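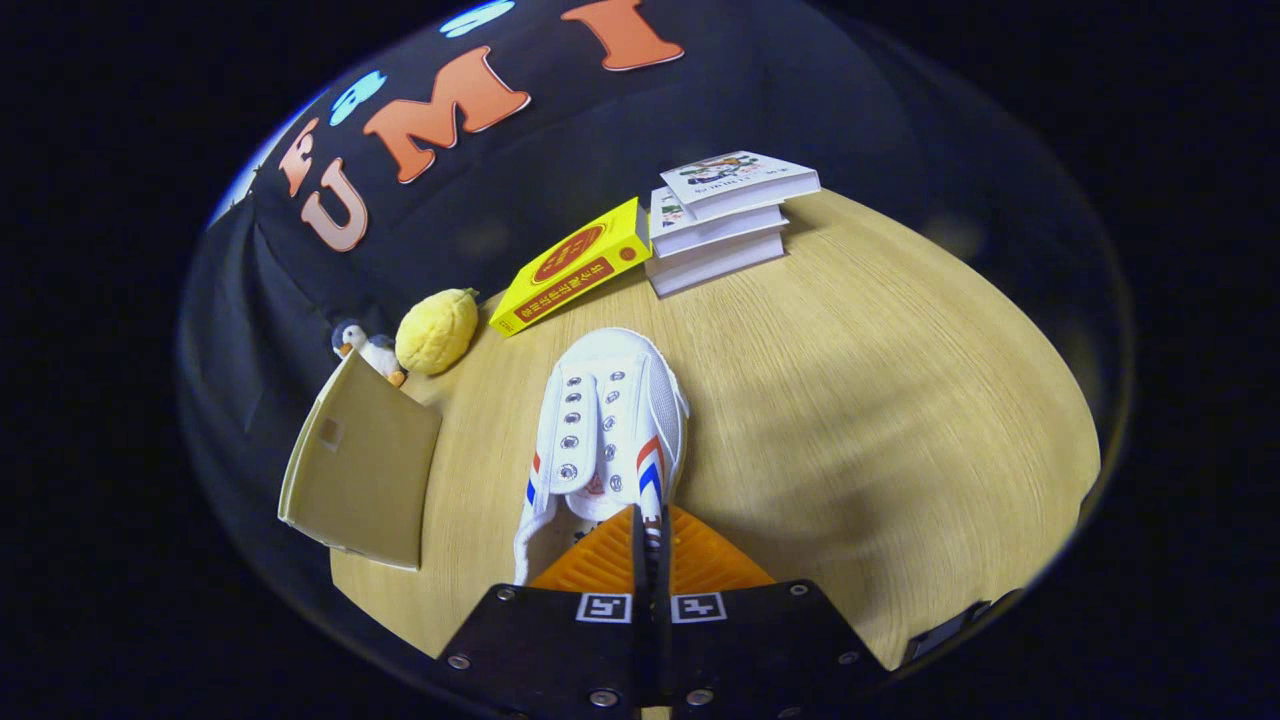

*The Dekmont backdrop in black, with letters, behind a light wood tabletop. Books, plush toys and yellow box not included.*

# Dekmont Letter Backdrop

A large piece of black fabric with big, chunky letters on it. You hang it behind a table and put things in front of it. The people who make it have been asked for a longer explanation and have declined to give one.

We carry it because customers kept asking what was behind our own table at the shop, and for a long time the reply was "a bedsheet." The bedsheet has retired. The Dekmont costs $49, goes up in a few minutes, and has letters in colors a four-year-old would pick, orange and pale peach among them. Some of the orange ones come with a white outline. There are light-blue shapes too, rounded, which customers have called clouds, pebbles and, once, potatoes. Dekmont calls them "accents."

## What people use it for

- Story time, toy shelves, book corners
- Craft fair tables, where the wall behind you is always a fire door
- School photo day, second attempt
- Covering the shelf you meant to sort out in May

Yesenia Robles has one behind the children's table at her secondhand bookshop and changes the display when she's bored. She reports that picture books sell better in a stack that's a little crooked, each cover poking out from the one under it, than in a stack that's been squared up. We tried it. She's right, and it's annoying, as we own a very nice bookend.

## The fabric

Black, soft, and heavy enough to hang by itself. It falls in folds. If you want it dead flat, you'll need clips at the bottom corners and a calmer attitude than ours. Most people leave the folds in, and small things like plush toys look fine against them.

It does come out of the bag creased. A steamer on low gets most of it out. Steam from the back and go around the letters. Jaqueline Villalobos, who handles our returns, would like it known that an iron set to "linen" and pressed straight onto an orange letter isn't a manufacturing fault.

Black fabric also shows lint. It'll show the lint of pets you no longer have. Keep a roller in the drawer.

## The letters

Each backdrop comes with its letters already on. You can't choose them, and they aren't laid out to say anything across a small table. With a narrow setup you'll get three or four in view at odd heights, some of them tilted, and visitors will try to read them as a word. Let them try.

If you need a name or a real message, order the plain version (same size, same black, no letters) and add your own. Gergely Farkas did that for his nephew's birthday, ran out of E's, and finished the job with a sideways M. It's been up in the garage ever since.

## Details

| | |
|---|---|
| Item number | 805 |
| Color | Black, with orange, pale peach and light-blue decoration |
| Hanging | Sleeve along the top edge, takes any ordinary curtain rod |
| In the bag | Backdrop, 2 clips, care card |
| Not in the bag | Rod, table, anything you'd like to put on the table |
| Care | Spot clean, hang to dry, no dryer |
| Price | $49 |

## Choosing a table

We like light wood under it. A honey-colored top with a bit of grain keeps the whole corner from looking like a magic act, and bright packaging stands out well. A yellow box with red printing, set down at an angle, can be spotted from across the room. Dark tables disappear into the fabric. Glass ones give you a second set of letters, upside down.

Leave some space between the table and the fabric if children will be leaning on things. If you push the table right up against it, let the hem drop behind the table so the chair legs don't catch it.

## Questions we get

**Can it go outside?**
On a still day. Babita Sachdeva took hers to a street market and spent the morning holding it down with her foot. She has since bought the Lozano stand with the weighted base, which we also sell, and she has both feet back.

**Will the letters peel?**
Not if you roll it up for storage. Folding it across a letter will leave a line, and after enough folding the line will win.

**Do you sell to schools?**
Yes. We've sent out 200 so far, mostly to classrooms. Write to Guadalupe Aguirre on the orders desk and she'll set up an invoice. Please include a delivery address that isn't "the side door."

**Is the table for sale?**
No. Please stop asking the Cisbridge shop about the table.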